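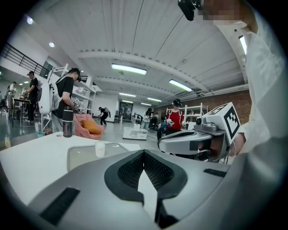 Pads, pads, pads. I've spent most of the past month thinking about the soft part at the business end of a gripper, and I'm sorry to say I've become the kind of person who brings it up at dinner. We had two sets to compare, the Griller and the Liro, and I wanted to do it with the hand-held grippers before anything got bolted onto an arm, because swapping parts on a hand-held takes a screwdriver and a bit of patience, and swapping them on our arm takes an afternoon (and usually Cletus). The test object was the dullest thing I could think of, a small see-through cup standing in a tray with a raised rim. Dull, but sneaky! A cup like that gives you very little to grab, it slides if you touch one side first, and the rim of the tray gets in the way of your jaws if you come in low.

So the plan was simple. Pick up the cup, hold it, set it back down on the tray, let go. Each pad set got 90 tries, split three ways so that Amna Swati, Rosaire Leclerc and I did 30 each. I'd wanted more people on it, but three is what you get when the other half of the group is busy with the new headsets.

The Griller pads are the stiffer ones. I liked them right away. You close the jaws and you feel the cup through the handle, a little tap, and you know where you are. Rosaire liked them too. The trouble comes when you're tired and you close off-center, and then the cup scoots away from you and you're chasing it toward the rim. The Liro pads are squishier and they forgive a lot more. They also hang on when you want to let go. Amna had the cup ride up with the jaw on release so many times that she started opening in two steps, a little and then all the way, and after that she was fine. I copied her and I was fine too.

For plain pick and place, we called it for the Liro. It wasn't a landslide. If somebody told me tomorrow that I had to use the Griller for a year I wouldn't cry about it, and for anything heavier than a cup I'd probably reach for it first.

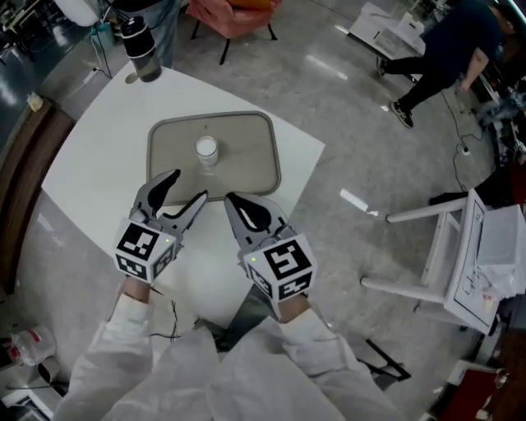 Do you need to use both grippers when the task only takes one?

It depends on what you plan to do with the recordings. If they're going to a single arm, leave the second gripper in its case and save your shoulders. If there's any chance they'll be used for two arms, carry both from the start, so that the idle hand gets recorded sitting somewhere sensible and you don't have to redo the session later.

On to tracking, which ate more of my time than the pads did. We lost the markers in a few runs and I blamed the lights first, naturally, as I do with everything. Dima Farah went through the logs and found most of the dropouts came when one of us rolled a wrist inward to get around the tray. Keeping the wrists flatter cured a good part of it. The rest we're living with for now.

The Himix controller deserves a kind word. I grumbled about it in January when it kept forgetting its settings, and with the new firmware it has behaved itself the whole way through. Counting both pad sets, the warm-ups, the false starts and all the fiddling with jaw width, we logged 646 grasps on it and never had to restart. Rosaire still wants a proper stop button on the side. So do I, but a bigger one.

A few small things I'd pass on if you're about to try the same comparison. Wipe the pads between people. Write down the jaw opening before you change anything (I didn't, and lost a morning). Tape the corners of the tray if it wanders on a smooth table. And switch pad sets partway through each person's turn, because by the end of a long stretch your hands have learned the pad you're holding and the other one will feel wrong whatever it is.

Next up is the same pair of pads on the Patrício arm, with Nest Bevan running it and four objects in place of one. She has asked for a sponge, a spoon, a battery and a sock. I've already brought in the sock.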